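The Cludau had a better brochure. Ebere Ekwueme had read it twice on the bus and did not believe the line about 2,000 hours between pad changes, having met pads before.

"It's the same linkage as the Munetti," she said.

"It's a refined linkage," said Morley.

"Refined how?"

Morley went to look for the sheet that said how. It was Wednesday, and Omoregie wanted a name by five so the order could go out in February money. He had already told two people upstairs it would be the Cludau. Ebere had been asked to test both, which she took to mean she had been asked to agree.

She started with the makeup brush. Everybody who sold grippers brought along a block or a can, something with flat sides or at least straight ones. A ferrule tapered. Squeeze it wrong and it crept toward the thin end, a hair at a time, while the salesman talked about something else.

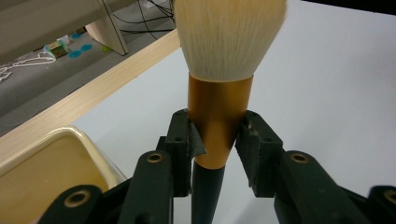
"Holding," Morley said, back without the sheet.

"I've had it closed for ten seconds."

"How long do you want?"

"Longer than you can keep quiet."

He lasted until the minute mark. She wrote down the time and nothing else, and he leaned over to see whether nothing else was good. The control software gave a grip score of 69, with no unit. She had asked the company what it was out of. They had sent her a video.

"Sixty-nine's high," Morley offered.

"Compared to what?"

"The Munetti got less."

"The Munetti doesn't give a score."

He thought about that. Down the hall someone was running the big printer, and the floor hummed with it. Ebere changed the brush for a ball, because a ball touches a flat pad at hardly any place at all and no brochure she knew of had ever mentioned one.

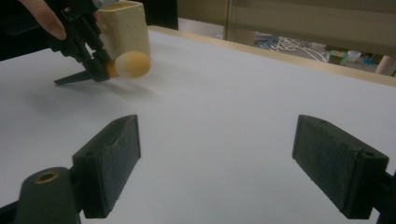 "So which one would you buy?" Morley asked.

"Whichever one I can get new pads for in a day," she said.

He wrote it on the back of his hand, apparently meaning to pass it on to Omoregie as a finding. Then he asked if she could maybe put it in terms of the score.

At almost five the phone rang. Ebere let it go, reset the timer, and asked him to hand her the brush again.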